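Venter Opens Expanded Textile Reuse Room in June

Free sorting and folding sessions will help households keep usable fabric in circulation

Venter, the household goods reuse organization, announced today that its expanded textile room will open to the public in June. The room will accept clean clothing, towels, bed linens and fabric remnants from area households and will return them to use through schools, shelters and a weekly low-cost counter.

The expansion doubles the floor space given to textiles and adds 20 sorting places. It was carried out with support from Mamico, which provided shelving and storage bins, and Rurnar, which will handle collection from partner sites.

"Fabric is one of the most common things people bring to us, and it has been one of the hardest to handle well," said Kanako Fujimoto, director of Venter. "A good towel at the bottom of a mixed bag tends to stay there. With more space and a consistent method for sorting and folding, we can get these items to people who have asked for them."

Under the new arrangement, donated textiles will pass through 4 stages: intake, inspection, folding and storage. At intake, bags are opened and their contents separated by type. Inspection staff check each piece for tears, stains and missing fasteners. Pieces in good condition are folded to a standard width and placed in bins by size and use. Worn cotton and fleece are set aside for cleaning cloths, which Venter supplies to local workshops.

Clear bins will be used wherever possible. In a trial held earlier this year, Venter found that staff filling requests often opened several closed boxes before finding the right item. Labels will still be used on every bin, showing the type of textile, the size and the month of intake.

The standard fold was developed by Precious Zulu, textile program manager, who joined Venter after a long career in hotel laundry services. Large items are folded lengthwise first and then in thirds, with the rounded edge facing out. Small cloths are folded in half and stacked flat. Soft or bulky pieces that do not hold a crease, such as fleece throws and knitted items, are laid loosely in wider bins.

"People worry that they will do it wrong," said Zulu. "We tell them that the fold exists so the next person can lift one piece out without pulling down the stack. After an hour most visitors have the habit, and many of them go home and do their own linen closet."

Free public sessions on sorting, folding and storing household textiles will be held twice a month beginning in June. Each session lasts 60 minutes and begins at 10 a.m. Participants may bring items from home to work on and are welcome to leave behind anything they no longer need. Places are limited and must be reserved in advance. Children may attend with an adult.

Sessions will cover the following subjects:

Deciding what to keep, donate or cut down for rags
Folding towels, sheets and fitted sheets
Storing seasonal blankets and throws
Basic care before storage, including washing and airing

Venter asks donors to wash and fully dry all textiles before bringing them in. Items may be delivered in bags or boxes no larger than one person can comfortably carry. Colors and patterns of every kind are accepted, and single pillowcases, odd napkins and unfinished fabric lengths are useful to school sewing programs. The textile room cannot accept pillows, mattress pads, carpets or items with strong odors.

Requests from schools, shelters and community groups will be filled in the order received. Groups may submit a standing request for items they need regularly, such as hand towels or twin-size sheets. Rurnar will deliver standing orders once a month at no charge to the receiving group.

The organization will publish a summary of textiles received and distributed after the first season of operation. A mending table, planned in cooperation with sewing supplier Tunico, is expected to follow and will be announced separately.

About Venter

Venter collects, sorts and redistributes used household goods. Its programs include furniture, kitchenware and textiles, with classes on care and storage open to all residents. Venter works with schools, shelters and local businesses to extend the useful life of everyday items.

Media inquiries and requests for interviews with Kanako Fujimoto or Precious Zulu may be directed to the Venter press office. Reservations for the June sessions can be made at the front desk during opening hours. 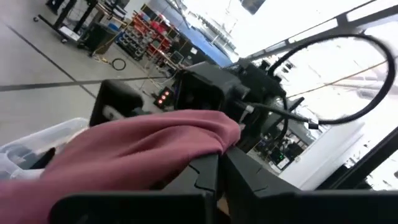 A soft maroon-pink cloth near a clear plastic storage bin.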